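Hidunholm Community Rooms: wall fixtures and general safety check
December 12, 2020
Next check due: February

**Entry and hallway**

- [x] Exit sign lit, door opens fully. Closer is slow but latches.
- [x] Mat flat, edges down.
- [ ] Hallway width clear. Stacked chairs left by the Granström room again. Moved at time of check, still need a permanent spot.

**Electrical**

- [x] Power boards off the floor.
- [ ] Test tags current. The Werkis urn is out of date. Tagged out and put on the kitchen bench, do not use.
- [x] Switch plates tight, no cracks or discolouration.

**Hung items**

Anything framed with a side longer than 800 mm needs 2 fixings into solid wall, at least 400 mm apart. Adhesive strips are not accepted at any size. Check that each frame sits level and can't be lifted off with one hand.

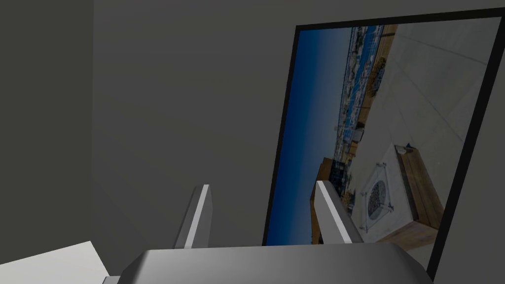
Item 7: large black-framed picture of a rooftop terrace, grey wall. Not level. Rehang and recheck.

Keep seating away from item 7 until it is signed off. The other framed items passed. The noticeboard in the Isari room has one loose screw, tightened during the check, but the plug is worn and should be replaced.

**Kitchen**

- [x] Fire blanket in place, pull tabs reachable.
- [x] Extinguisher gauge in the green.
- [ ] First aid kit complete. Short on burn gel and small dressings.
- [x] Bin clear of the stove by 180 mm or more.

Open items go on the maintenance sheet in the office.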